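두 손으로 상자를 드는 일, 공동 작업실의 휴머노이드 제작기

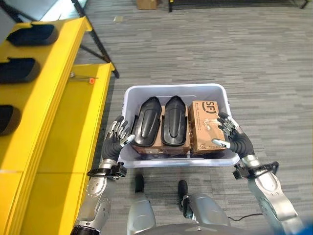 회색 플라스틱 통을 양손으로 잡은 로봇. 통 안에는 검은 성형품과 택배 상자가 실려 있다.

페스빌 공동 작업실의 회원들이 휴머노이드 로봇을 만들기 시작한 것은 4월이었다. 처음부터 사람 모양을 만들 생각은 아니었다. 첫 계획은 작업대에 고정하는 팔 하나였고, 부품 통을 선반에서 내려 주는 정도가 목표였다. 그런데 팔 하나로는 통을 들 수가 없었다. 한쪽만 잡으면 통이 기울고, 손가락 힘을 올리면 얇은 벽이 휘었다. 그래서 팔이 둘이 되었고, 팔 둘을 받칠 몸통이 필요해졌고, 몸통을 세울 다리까지 도면에 들어갔다.

작업실은 옛 인쇄소 건물의 1층을 쓴다. 목공실과 금속 가공실이 따로 있고, 로봇은 카펫이 깔린 안쪽 방에 있다. 넘어졌을 때를 생각해 고른 바닥이다. 단점도 있다. 카펫은 발바닥 센서의 값을 흐리게 만들어서, 콘크리트 바닥에서 맞춘 균형 설정을 안쪽 방으로 가져오면 그대로 쓸 수 없다. 회원들은 설정 파일을 바닥별로 나누어 저장한다.

팔의 금속 부품은 대부분 직접 깎았다. 관절 하우징은 알루미늄 블록에서 잘라 냈고, 볼트 구멍의 위치는 도면을 여러 번 고친 끝에 정해졌다. 첫 번째 하우징은 조립하고 나서야 드라이버가 들어갈 공간이 없다는 사실을 알았다. 두 번째는 공구가 들어갔지만 케이블이 눌렸다. 지금 달린 것은 세 번째 판이다. 팔꿈치 쪽 구동기 덮개는 원형으로 바꾸었는데, 모양 때문이 아니라 선반 가공이 쉬워서 그렇게 했다.

손은 직접 만들지 않았다. 다섯 손가락을 가진 손을 처음부터 설계하는 데 드는 시간을 계산해 본 뒤, 회원들은 오비코(Ovico)의 완제품 한 쌍을 사기로 했다. 전체 예산에서 가장 큰 지출이었다. 대신 손목의 연결부는 작업실에서 만들었다. 검은색 커프에 브래킷이 튀어나와 있는 구조로, 손을 떼고 붙이는 데 걸리는 시간을 줄이려는 것이다. 초기에는 손 하나를 교체하는 데 13분이 걸렸고 지금은 2분이면 끝난다.

브래킷이 튀어나온 탓에 생긴 문제도 있다. 양팔을 몸 앞으로 모으면 좌우 브래킷이 서로 닿을 수 있다. 소프트웨어에서 두 손목 사이의 최소 거리를 정해 두었지만, 이 값 때문에 폭이 좁은 상자는 잡지 못한다. 브래킷을 바깥으로 돌리는 설계가 나와 있으나 케이블 경로를 다시 짜야 해서 미뤄진 상태다.

현재 작업의 중심은 운반이다. 통의 양쪽 가장자리를 손가락으로 감고, 엄지를 벽에 대고, 들어 올린다. 사람에게는 설명할 것도 없는 동작이지만 로봇에게는 정해 주어야 할 값이 많다. 엄지를 먼저 댈지 손가락을 먼저 감을지에 따라 결과가 달라진다. 엄지를 먼저 대면 통이 밀린다. 손가락을 먼저 감으면 테두리에 걸리기 때문에 통이 제자리에 있다. 회원들은 두 번째 순서를 택했고, 그 뒤로는 양손이 동시에 움직이도록 시간을 맞추는 데 매달렸다. 한 손이 조금이라도 늦으면 통이 돌아간다.

빈 통은 여름에 이미 들었다. 어려운 것은 짐이 든 통이다. 무게 자체보다 무게가 어디에 있는지가 문제였다. 통 안에 같은 물건을 가지런히 넣으면 실험은 깔끔하지만 쓸모가 적다. 그래서 짐을 일부러 섞는다. 납작한 골판지 상자를 깔고 그 위에 신발처럼 생긴 매끈한 플라스틱 성형품 둘을 나란히 올린 다음, 남는 자리에 SF 로고가 찍힌 택배 상자를 세우는 식이다. 택배 상자 쪽이 키가 크고 조금 기울어 있어 좌우 조건이 같지 않다. 성형품은 표면이 반들거려서 카메라가 깊이를 잘못 읽을 때가 있다.

하중은 두 팔의 관절 전류로 추정한다. 손목에 힘 센서를 달자는 의견도 있었지만 값이 비쌌고, 브래킷 길이가 더 늘어나는 것도 부담이었다. 전류로 구한 값은 거칠다. 약 600그램까지는 좌우 차이가 나도 잡음과 구별하기 어렵다. 그 이상이 되면 어느 쪽이 무거운지 알 수 있고, 로봇은 무거운 쪽 팔꿈치의 출력을 올려 통을 수평에 가깝게 유지한다. 정밀한 방법이라고는 할 수 없으나 부품 통을 옮기는 용도로는 충분하다는 것이 작업실의 판단이다.

제어 프로그램은 부나우(Vunau)라는 이름의 공개 프로젝트를 바탕으로 했다. 원래 바퀴 달린 이동 로봇용이라 다리와 관련된 부분은 새로 써야 했다. 팔의 경로 계산은 거의 그대로 가져왔다. 작업실에서 고친 코드는 다시 공개되어 있고, 다른 도시의 제작자들이 관절 보정 부분을 가져다 쓰고 있다. 문서는 아직 부족하다. 보정 순서를 적은 글에는 빠진 단계가 있어서, 처음 설치하는 사람은 대개 같은 곳에서 막힌다. 영점을 맞추기 전에 팔을 완전히 펴 두어야 한다는 내용이다.

다리는 팔보다 늦다. 서 있는 것은 된다. 무릎을 굽혀 자세를 낮추는 것도 된다. 통을 든 채로 걷는 것은 아직 하지 않는다. 걸을 때 생기는 흔들림이 팔로 전해지면 손가락이 잡은 위치가 조금씩 밀리고, 몇 걸음 뒤에는 엄지가 벽에서 떨어진다. 손가락 힘을 높이면 해결될 것 같지만 그렇게 하면 다시 통의 벽이 휜다. 더 단단한 통을 쓰자는 제안이 나왔다가 들어갔다. 작업실 선반에 있는 통이 모두 같은 종류이고, 그 통을 옮기려고 시작한 일이기 때문이다.

안전 규칙은 짧다. 전원이 들어간 동안에는 팔이 닿는 범위에 사람이 들어가지 않는다. 비상 정지 스위치를 든 사람은 다른 일을 하지 않는다. 케이블을 만질 때는 배터리를 먼저 분리한다. 두 번째 규칙은 가을에 추가되었다. 스위치를 든 회원이 노트북의 기록을 보느라 정지가 늦었고, 팔이 선반을 밀었다. 다친 사람은 없었고 팔꿈치 덮개에 흠이 남았다.

비용은 회원들이 나누어 낸다. 알루미늄은 근처 가공 업체 하블리체크(Havlíček)에서 자투리를 사다 쓴다. 크기가 일정하지 않아서 부품을 배치할 때 손이 가지만 새 판재보다 훨씬 싸다. 좌우 팔의 부품 두께가 미세하게 다른 것도 여기서 비롯되었다. 소프트웨어에서 팔마다 따로 무게를 입력해 두었고, 부품을 교체할 때마다 저울에 올려 값을 고친다.

이 로봇에는 아직 이름이 없다. 작업 기록에는 그냥 '안쪽 방'이라고 적는다. 제작에 꾸준히 참여하는 회원은 5명이고, 나머지는 필요할 때 가공이나 배선을 돕는다. 저녁에 모여 두세 시간 작업하고, 끝나면 그날 바꾼 설정과 실패한 동작을 기록에 남긴다. 기록은 형식이 제각각이다. 어떤 날은 표가 있고 어떤 날은 한 줄뿐이다.

다음 작업은 손가락 끝의 재질을 바꾸는 것이다. 지금의 금속 끝은 플라스틱 테두리에서 미끄러진다는 의견이 많다. 얇은 고무를 씌우면 마찰은 늘지만 관절이 굽는 각도가 줄어든다. 실리콘을 부어 끝마디에만 씌우는 방법을 먼저 시험할 예정이고, 틀은 이미 출력해 두었다. 그다음이 선반에서 통을 꺼내는 동작이다. 바닥에 놓인 통과 달리 양옆에 손이 들어갈 틈이 좁아서, 미뤄 둔 브래킷 설계를 그때는 다시 꺼내야 한다.

2023년 12월 6일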